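Ticket 742: Right arm drops out of sync partway through basket episodes
Project: Grotport bimanual collection
Status: Reopened (again)
Priority: Medium, was Low, was "ask Bart"

Opened by Zlata Tkachuk

During the basket task the right arm's recorded joint positions fall behind the leader arm's. Left side is fine. The lag starts small, and by the end of an episode the recording has the right gripper reaching politely for somewhere the bottle used to be. Target for this set is 400 clean episodes. I've had to bin 15 from this morning's block.

Steps to reproduce: start the recorder, teleoperate as usual, feel good about it, open the playback.

Reply from Bart De Graaf

Have you tried restarting the recorder?

Reply from Zlata Tkachuk

Yes, Bart.

Reply from Natnael Hailu

Pulled the logs. No dropped packets on the left bus. The right bus shows retries in bursts, and they line up with the elbow being well bent and the forearm reaching across the enclosure. Smells like a cable to me. Can someone check the run on the right arm before we blame the software? I wrote the software and would enjoy the change.

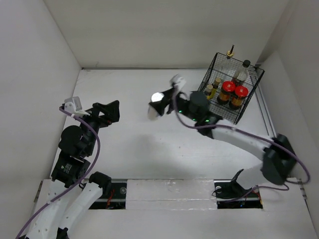 Posted by Orysia Kovalchuk, hardware bench, 2:40 pm
Edited once (spelling of "grommet")

Right arm over at the basket. Follow the purple cable back from the gripper: along the forearm, around the elbow joint, then a loop out to the right before it goes down toward the base. I don't love the wrap at the elbow. The left one just curves past its elbow and down the white link, and the left arm is the one nobody's complaining about. Draw your own conclusions, I've drawn mine.

Green LEDs are lit at the right wrist, so it has power. That rules out the easy answer and, sorry Bart, restarting the recorder.

What I'd like to do, in order:

Swap the left and right cables and run 2 episodes. If the fault moves to the left arm, it's the cable.
If it stays put, re-route the right one with more slack at the elbow and run the same thing again.
If it still stays put, I'm going home.

Please leave the basket and the jars where they are in the meantime. I want the same reach for both tests.

Reply from Antonina Holovko

Fine by me. Zlata, keep the 15 bad episodes but tag them "desync" and move them out of the training folder. Last time a batch like that got through, the policy learned to pause thoughtfully before every grasp and we spent most of February admiring its restraint.

Reply from Zlata Tkachuk

Tagged and moved. Collection's paused until Orysia reports back.

Reply from Bart De Graaf

I restarted the recorder just in case.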